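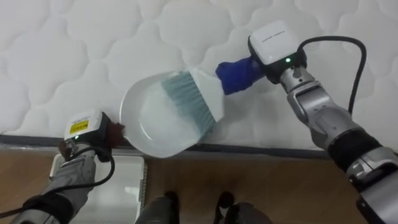

3.2 What the cleaning contracts look like

I went into this part of the study expecting the contracts to be dull, and most of them were. But they differ a lot more than I thought they would! We collected 23 contracts from small office cleaning firms in Otville and Usgate, nearly all of them signed in November, when a lot of the local leases roll over.

The first thing I looked at was how each firm sets its price. In Otville it's mostly by floor area, with a walk-through first and a written quote a few days later. Usgate firms like a flat fee per visit (two of them wouldn't even talk about square footage), and they tend to tack on extras for windows, kitchens and carpets.

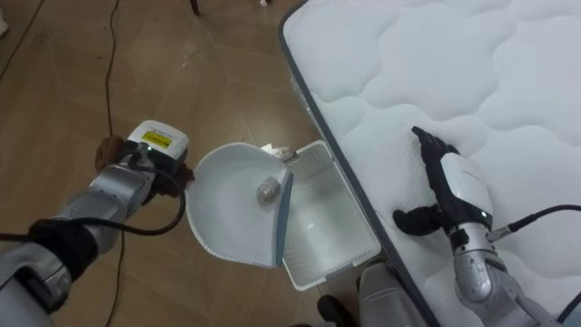

Figure 4. Dustpan with attached collection box, held beside a mattress.

Rastogi, the biggest firm in our set, does a bit of both. Its standard contract runs to 252 lines, and I read every one of them, some twice, because the part on missed visits points back to a clause that had been moved. A missed visit earns the client a credit, but only if they report it before 10 the next morning. I'd bet most office managers don't know that.

Dendia keeps things much shorter. Its whole agreement is almost 200 lines, and the cancellation terms sit right on the first page, which I liked. The catch is that the task list lives in a separate sheet the firm can change with a week's notice, so I coded it as "open scope" in the tables that follow. 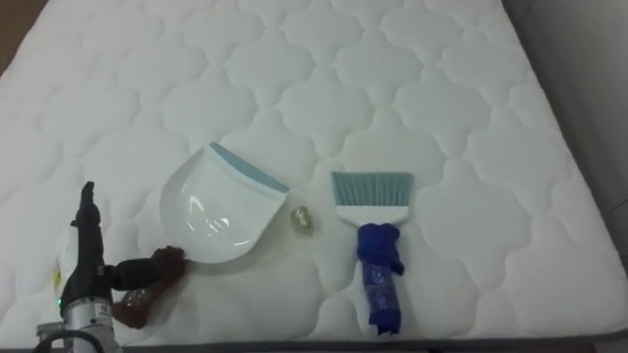
Figure 5. White quilted mattress surface with dark gray border strip.

I'll come back to open scope in Section 4, where it turns out to matter for how often clients switch firms.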